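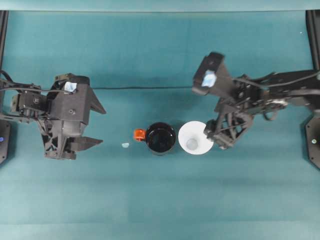 Turkach thinks I am asking the wrong question. Reading over yesterday's entry at lunch, the objection came at once: a machine that needs eight tries at a cup is no use in a kitchen, and a machine that needs one try but takes four times as long as a person is no use in a canteen, so which of the two am I proposing to measure? I said both. Turkach said that was two diaries.

June 2023, Teltwood. Second week on the question of chores.

I have gone back to the list from March and struck out everything that depends on running water. What remains is clearing a table, sorting crockery, folding flat cloth, wiping, and putting small parts into trays. The first and last of these interest Cellham, who pay for the bench time. The middle three are mine.

Paper cups are harder than mugs. A mug has mass and stays where it is while the fingers close. A paper cup moves at a light touch, and if the force is set high enough to be sure of the grip, the wall gives and the rim goes oval. A person corrects for this without thinking, through the skin. We have the motor current, and motor current is a poor substitute. It includes friction in the joints, and friction changes through the morning. I have lowered the closing limit again and will leave it alone until the end of the week, whatever the results look like.

The second difficulty is neighbours. One cup by itself in the middle of a table is a solved exercise and I would be embarrassed to report it. Two vessels nearly touching leave no room for a finger between them, so the grip must come over the rim, or from the open side, or one vessel must be pushed away first. People push. They use the back of the hand, the little finger, the edge of a plate.
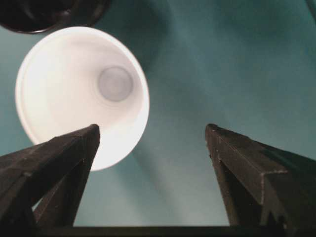
Pushing is cheap for us too, in principle. The trouble is that it has to be learned as part of the task, and the recorded examples have to contain it. Looking through the Dehghan set, which has 1287 runs of table clearing, I found 100 with any deliberate push in them, and most of those were the operator recovering from a mistake. A policy trained on that will push when it has already gone wrong and at no other time. I have asked for more examples with the push done first and on purpose.

On the shop-floor side the picture is better. Small parts into trays is repetitive, the parts are rigid, and the trays do not move. Cellham want 3000 parts a shift before they will talk about a trial. I think that can be reached with the hardware as it stands, provided somebody sets out the trays and somebody clears the jams. Whether it then counts as automated is a matter for their accounts department. The same work at home would be sorting a cutlery drawer, and there I am less hopeful, as no two drawers are alike and the owner will not put up with a fixture screwed to the worktop.

My present answer to the general question, for the record: rigid things in known places, yes. Light things in company, sometimes. Cloth, no, beyond a flat towel laid square. I would put a time on the first and would not yet put one on the other two.

Turkach's point about speed I have partly conceded. From now on each run gets two columns, success and seconds, and no average is taken across the failures.

To do: check the zero on both grippers before starting. Reprint the worn fingertip. Ask Cellham what they count as a dropped part.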